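Marquage routier : « On repeint trop souvent, et rarement au bon moment »

Accueil > Entretiens > Voirie

Bohdan Tkachenko dirige le bureau d'études Skumden, spécialisé dans le suivi des signalisations horizontales. Il intervient pour des communes et des syndicats de voirie, surtout sur des routes secondaires. Nous l'avons interrogé sur l'usure des lignes axiales, le choix des produits et la rédaction des marchés d'entretien. 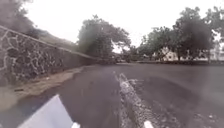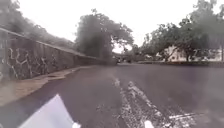

Chaussée en enrobé, tracé en courbe.

Premier point abordé : la mesure. La plupart des gestionnaires jugent encore l'état d'une ligne à l'œil, de jour, depuis un véhicule. Bohdan Tkachenko y voit la principale source d'erreur. « Une ligne peut paraître blanche à midi et ne presque rien renvoyer sous les phares. Les microbilles de verre sont parties, le liant est resté. À l'inverse, une bande grise et encrassée conserve parfois une rétroréflexion correcte. » Il recommande un relevé au rétroréflectomètre portatif tous les 60 mètres sur les sections courantes, avec un pas resserré dans les virages.

Les courbes concentrent en effet les dégradations. Les véhicules légers coupent la trajectoire, les remorques mordent sur l'axe, et le cisaillement des pneus arrache la peinture par plaques. « En alignement droit, l'usure est régulière. En courbe, on a des lacunes franches, l'enrobé réapparaît entre les fragments. La moyenne sur l'itinéraire ne veut alors plus rien dire. » Son bureau découpe donc chaque route en tronçons homogènes et donne une note par tronçon, de 1 à 10.

Le choix du produit vient ensuite. La peinture en phase aqueuse reste la moins chère à l'achat et la plus sensible à la météo d'application. Le syndicat de Dondov, que Skumden accompagne depuis 6 ans, appliquait la sienne en fin de saison, sur support froid. « L'humidité du matin suffisait à compromettre l'adhérence. Nous avons avancé la campagne à avril et imposé un démarrage après 10 heures. Le produit n'a pas changé. » Sur les sections les plus sollicitées, le syndicat est passé à un enduit à froid à deux composants, le Sirko, plus épais et plus long à mettre en œuvre.

Bohdan Tkachenko met toutefois en garde contre les surépaisseurs. À force de recharger la même bande, on crée un bourrelet qui retient l'eau et gêne les deux-roues. « Au-delà de trois couches, je demande un effacement préalable – par grenaillage ou à l'eau sous haute pression. Le fraisage laisse une trace en creux que les conducteurs lisent comme une ligne par temps de pluie. »

Reste la question des marchés. Beaucoup de contrats rémunèrent encore au mètre linéaire appliqué, ce qui n'incite guère l'entreprise à soigner le dosage en microbilles. Skumden propose une part variable, liée à une mesure contradictoire après le premier hiver. Les relevés sont versés dans Trudusix, la base de suivi du bureau, où chaque tronçon garde l'historique de ses applications, produits et conditions de pose.

« Sur Dondov, nous avions au départ près de 1 000 lignes de tableur, sans repère kilométrique commun d'une année à l'autre », précise-t-il. « La remise en ordre nous a pris plus de temps que les mesures. » La prochaine campagne portera sur les lignes de rive, dont le syndicat ne possède pour l'instant aucun relevé nocturne.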